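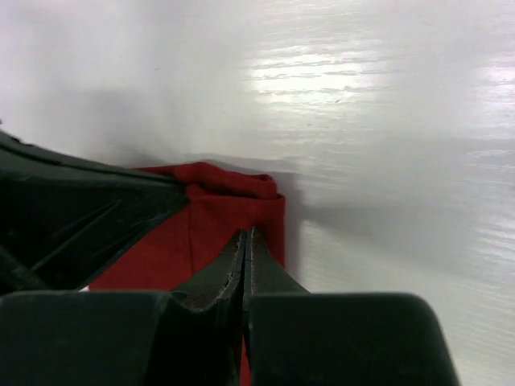 Soup night: what I've learnt from a year of feeding the street (a thread)

Print | E-mail

1/ A few people asked how our monthly soup night works after I went on about it last week, so buckle up, this is going to be long and mostly about lentils.

2/ It started last June when our power was out till nearly 9 pm and Mhairi Chisholm from over the road had a gas cooktop and a giant pot of pumpkin soup. Half the street ended up in her kitchen in their ugg boots. We all said "we should do this every month" and then, weirdly, we did!

3/ Rules, such as they are. One house hosts, the host makes the soup, everyone else brings bread or something sweet. You bring your own bowl and you take it home dirty. That last bit was Mhairi's idea and I reckon it's the only reason we're still going.

4/ No booking. I tried a sign-up sheet in month two and spent more time chasing replies than chopping onions. Now I just assume 30 people and freeze whatever's left. If it's more, well, add stock and cut the bread thinner.

5/ The soups that have worked: red lentil and lemon, minestrone (no pasta in it, cook that separately or it turns to glue), Donnie MacRitchie's leek and potato, and a chook and corn one that the kids went absolutely feral for.

6/ The soup that hasn't worked: my beetroot. I stand by it. I had it for lunch for nine days.

7/ Someone asked about cost. My last one came to $72 and that was with a ham hock in it. The lentil one was under $40. We don't take money at the door, but there's a jar on the bench if you want to chip in and whoever's hosting next takes it with them.
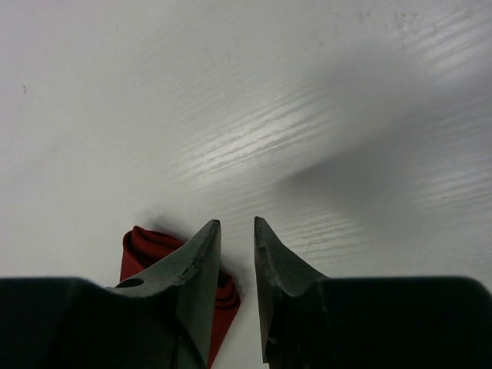
8/ The jar has had up to $100 in it, which paid for the second big pot, plus a ladle that doesn't drip down your sleeve. Best money we've ever spent.

9/ Dietary stuff: make the main pot vegan and put anything else on the side. Cheese, bacon, sour cream, a bowl of shredded chicken. I was sceptical about this (see ham hock) but it's so much easier than running two pots and trying to remember which spoon went where.

10/ Write the ingredients on a bit of cardboard and stick it next to the pot. Elin Howells can't have celery and for the first few months she was politely eating bread and not telling anyone. I felt terrible. Celery is in EVERYTHING.

11/ Time: 5.30 to 7.30 and we mean it. Families with littlies come first, the later crowd turns up after work, and I'm on the couch by eight. We let one run until 11 in summer and it nearly finished us off.

12/ Small houses are fine! Ours has a kitchen you can't open the oven in if somebody's at the sink. People stand on the verandah, they sit on the steps, a couple of them always end up in the laundry having the best conversation of the night.

13/ Tables: pull them away from the wall so people can get at both sides. I put something down under the pot now, after the Great Ring Incident on the good table. An old folded towel does the job. 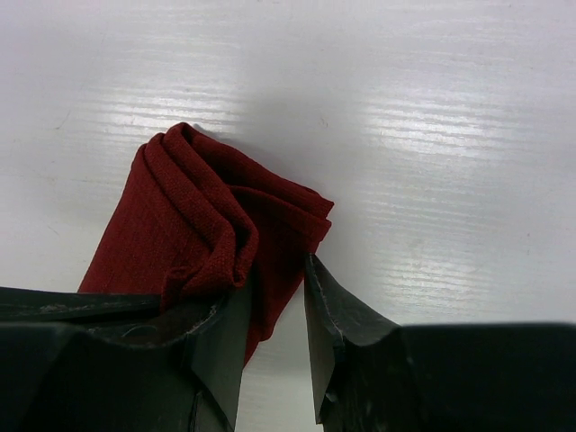

Dark red cloth, folded over on itself on a glossy white tabletop.

14/ Lentil recipe for the three of you who asked: fry a lot of onion slowly, add garlic, cumin and a spoon of tomato paste, then red lentils, carrots and stock. Simmer till it collapses. Loads of lemon at the end, more salt than you'd think. Doubles and triples fine.

15/ Next one's at Eilidh Mowat's and she's threatening mulligatawny. I'm on bread. If anyone has a rye that will rise in a freezing kitchen, please send it to me before I go and buy two loaves and pretend.

Print this page | E-mail this page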